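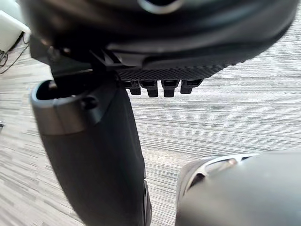
Gripper fingers over the office carpet, Monday night.

11/1/21

I've now put 40 hours into this arm and I'm still not sold on it. Luuk Coppens swears by the thing. He has his at the Zellside workshop, on a proper bench, with people nearby who know what they're doing. I have a striped carpet and cables trailing across it.

The pitch back in July was that anyone could build one at home in a weekend. Maybe, if you skip calibration and your weekend has 6 days in it. The Darnex instructions spend two pages on unpacking and one paragraph on lining up the fingers, and that paragraph says to "adjust until even." Even with what? I wrote to ask and got a link to the same paragraph.

So I've been doing it by eye. Close, look, back off a quarter turn, close again. Riet Van den Broek told me to stop fiddling and hold a strip of paper between the tips, then pull. If it drags the same at both ends, leave it alone. Best advice I've had so far and it cost nothing.

What I still don't believe is the claimed grip. The spec sheet says up to two kilos. I'd like to see that done by someone who isn't selling it. My plan is a bag of rice on the kitchen scale, adding a bit at a time until it slips, and I'll post whatever number I get, good or bad.

If it can't manage a full coffee mug, it goes to Luuk and he can swear by two of them. Next job is tying up those cables before I trip on them again.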